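Packing cell going in at our site, what changes for the people on the line?
Asked in Workplace Automation, 2019-10-30

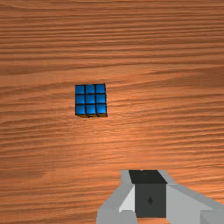 Simulation view from the trial setup, cube with the blue side up and the gripper at lower right.

I work second shift in hand packing at a toy and puzzle distributor in Merrick. We pick cubes and small puzzles off a table, turn them so the right color faces up, and put them in trays. There are 45 of us across the shifts. Management has signed with an outfit called Cleltance to put in robot arms on 3 of the tables, starting in May. So far it only exists on a computer. They showed us the simulation at a meeting and gave out the picture I posted.

We were told no layoffs, but not much else. I would like to hear from people who have been through this. What happens to the job? Does the pace change for whoever is still packing by hand? And is there anything we should ask for before the arms show up? We have a meeting with the plant manager coming and I want to bring real points.

Posted by tray_side_merrick

linefour

Went through it at Telcombe, small parts, not toys. The headcount promise was kept where I was, but the jobs moved around. If your table got an arm you became the person who loads it, clears it and restarts it when it stops. It stopped a lot in the first months. A part would be turned a little and it would miss, and then you had a light going and a lead asking why.

The pace question is the one I would push on. Our hand tables kept the old rate on paper, but all the odd items got sent to us because the arms could not do them. Odd items are slower. It took a long time before anyone changed the rate sheet. Ask for this in writing:

Who sets the hand rate after the easy work is gone, and when it gets reviewed.
Whether stops on the robot count against the operator.
Whether tending the arm is a new pay grade. Ours was not at first. Later it was, for 50 cents more an hour.
Training on paid time, for all shifts. Day shift got the full class and nights got a handout.

Also ask where people will stand. They moved our tables to fit the fence and I was walking a lot more with full trays.

bsmnt_dweller

they said no layoffs at my work too. then they just didnt replace anybody who quit. read the wording

controls_tech_2

I do setup and maintenance on cells like this, so take it from that side.

A simulation of one cube sitting square on a bare wood tabletop is an early step. It is useful for working out reach and where the gripper comes in from. Your real table has mixed stock, torn film, glare off the stickers and cubes lying at any angle. I would expect the first weeks on the floor to be mostly adjusting, and the people who know the product are the ones who can shorten that. At a plant in Clusness the packers wrote down every kind of bad part they saw on one shift and gave us the list. It had 164 lines on it. We used it for testing and it saved us a good deal of guessing.

So one thing to ask for is packers in the trial, by name, with hours set aside for it. Ask to be shown how to stop the arm and how to recover it, and ask who is allowed to go inside the guarding. Get a clear answer on who you call on second shift. If the only support person works days, your table will sit with a stopped robot and somebody will be told to pack around it. Don't agree to that until the safety person has looked at it.

I agree with linefour about the rate. The reports off the cell will show picks and stops. They won't show the time your coworkers spend on what it rejects unless someone sets up a way to log it.

tray_side_merrick

Thanks. I had not thought about the rejects landing on the hand tables. I'm adding that, the rate review and second shift support to my list. I'll post again after the meeting.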